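Against the Matching Set

The catalog from Gindby arrived in December, as it does, and every bedroom in it was gray. Gray duvet, gray throw, gray dog. A full set costs 800 dollars, for which you get six pillows and permission to use two of them.

I grew up under flowers. My grandmother bought her sheets off a table at the Trivham market, where the only question was whether they would last, and they did. I still own some. They have been through perhaps 200 washes and match nothing in my house, including each other.

The argument for gray is that it's restful. I'm not convinced anyone was ever kept awake by a peony. What keeps me up is worrying about the good bedding – whether the coffee will stain it, whether I'm allowed to sit on it in jeans. A bed is where you dump the laundry and fold it, or mean to. Loud prints forgive all that.

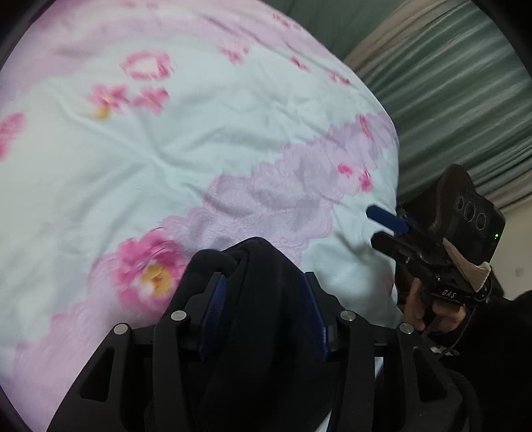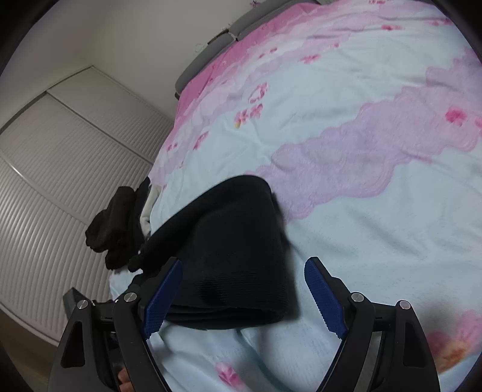
Pink flowers on the sheet, and something black, folded.

What the Stores Could Do

Sell single sheets again. Deligiannis, the dry goods place on Gorberg Street, kept them in a bin by the door until it closed, and you could walk out with one flat sheet and no commitments. Now I have to buy the whole set to replace the piece that ripped – and the set, of course, comes in gray.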